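How does a robot know where to move?

Every robot arm needs a program. The program is a bit like a brain, and it does its work in small steps.

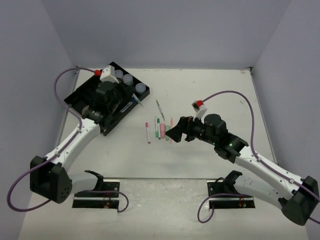

First comes seeing. A camera sends a picture to the computer, and the program looks for shapes and colors. Is this a marker? Which way does it point?

Then comes planning. The program chooses a path for each arm – two arms must never bump together.

Last comes control. Motors turn a little, the program checks, and they turn again.

Text: Genalyn Castillo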